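Call for Contributors: Film Writers and Jury Readers for the Clitum Acting Season

Clitum Film Review, online and in print twice a year

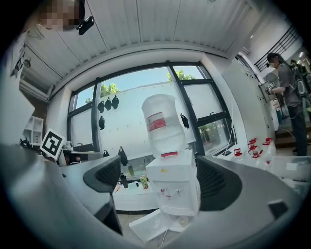 About the project

Clitum is a small film magazine that covers screen acting. We publish long reviews, career pieces and arguments about performances that awards groups passed over. Our next season of articles is on supporting players in American ensemble films made between 1970 and 2000, and we need people to write it and people to read for it.

The season ends in May with the Satach Prize, a reader-voted award for the best supporting performance that never received a major nomination. Last time 542 ballots came in. The long list had 1,452 performances on it before the readers cut it down, and several of the arguments from that stage ended up in print.

Who we are looking for

We have 7 places for contributing writers and a smaller number for jury readers. You can apply for both, but tell us which one you would rather have.

Writers will:

Deliver two essays of up to 3,000 words each
Take part in one round of edits per essay, sometimes two
Check their own quotations, credits and release years against the film itself
Write a short caption or sidebar when an editor asks for one

Jury readers will:

Watch the films assigned to them, all the way through
Score each performance on the Satach sheet and add a paragraph of notes
Join two evening calls to settle the short list
Keep the list private until it is published

What we want in an application

You do not need a degree in film or a list of published work. Past writers have included a court reporter, two high school teachers and a retired projectionist. We do want people who can say what an actor is doing in a given moment and why it works or fails. "She was robbed" is a fine place to start a piece, but we need the rest of it.

Knowledge of stage work is useful, as many of the films in the season began as plays. So is a second language. We would like to hear from people who disagree with earlier Satach results — last time's winner is still argued over in our letters pages.

We will not consider plot summaries, rankings without discussion, or pieces that have already run elsewhere, including on a personal blog.

Pay and hours

Writers are paid a flat fee per essay, half on acceptance of the outline and half on publication. Jury readers receive a fixed payment at the end of the season and the cost of any rentals. Rates are the same for everyone in each role and are sent with the offer letter. Most readers spend one or two evenings a week on the work.

All of it can be done from home. Writers who live nearby may use the desks at our office in the Boersma Building during the day. Our screening room, the Lorirex, is on the same floor and can be booked by contributors when it is free.

How to apply

Send one email with the following:

Your name, where you live and which role you want
A writing sample on any performance, 600 words or fewer, published or not
A pitch for one essay, if you are applying as a writer. A paragraph is enough
The names of three supporting performances you would put on the long list, with a sentence on each

Paste everything into the body of the email. We do not open attachments at this stage.

Address it to Lies Visser, season editor, through the contact page, with "Acting season" and your role in the subject line. The deadline is 2020-08-31, at midnight local time wherever you are. Everyone who applies will get an answer, usually within a month. Shortlisted writers will be asked for an outline, and we pay for outlines whether or not we take the essay.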